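How to Record a Laundry Folding Task with the Flullell Starter Kit

By Dewanti Lumbantobing

The Flullell kit comes with 2 hand-held grippers, a charging cable and a task card. We used it on dark laundry in February. Setup took about 30 minutes.

Step 1. Charge both grippers and pair them with the Skulatis app. Hold each one level until the app shows a green bar.

Step 2. Pick up the laundry. Start recording before you reach for it, and close the fingers slowly. 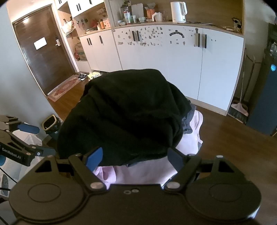
If the app shows error 706, the two clocks have drifted apart. Stop, pair again and start a new take.

Step 3. Bring one garment to the table. Grip a thick part of the cloth, such as a hem or a doubled edge. Thin single layers slip out more easily.

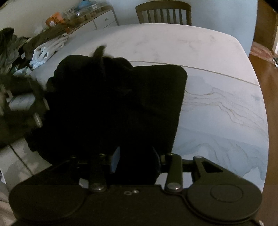 Dark cloth held in the jaws at the table.

Step 4. Spread the garment. Work from the middle outward and let go fully between pulls. Half-open fingers drag the fabric back.

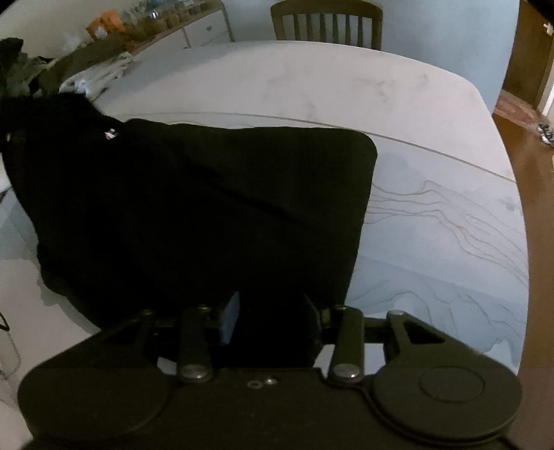

Black garment laid out, finger pads open around part of the fabric.

Step 5. Straighten the sleeves, then fold. If the cloth bunches up, keep recording and fix it. The Clastico upload tool accepts takes with corrections as long as you tick the box for them.
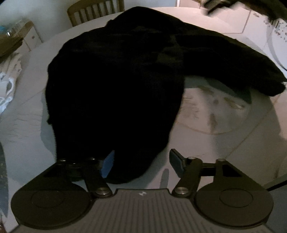 Large black garment gathered near the fingers, with more cloth to the right.

Step 6. Stop the take and check it in the app before you upload.

Rizal Subramaniam at Siregar, where we bought the kit, recommends wiping the finger pads after every session. Spare pads are sold separately.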